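Can It Put the Spoons Away Yet?

Ok-hee Gil laughed when I asked if I could send a machine home with her to do the kitchen drawer. "My mother asks me that every August," she said, pouring us both more tea. "I tell her to keep her hands warm a little longer."

She has been at Jirnside long enough to remember when one good grab was cause for cake. These days the arm gets a bin of mixed household odds and ends, a slotted spatula, a spoon, a little drawstring pouch, and has to work out for itself where to take hold. "People worry about heavy things," she told me. "I worry about cloth. A pouch has no proper side to it, and it folds up just when you've made your mind up."

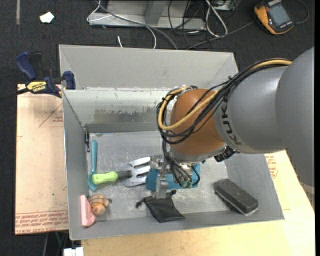

So when do we get one at home?

Her colleague Jong-dae Koo was gloomier, though very kind about it. In their last long run the arm made 666 tries and got 384 of them right. "My daughter is 14 and she does better than that," he said, "when she's in the mood."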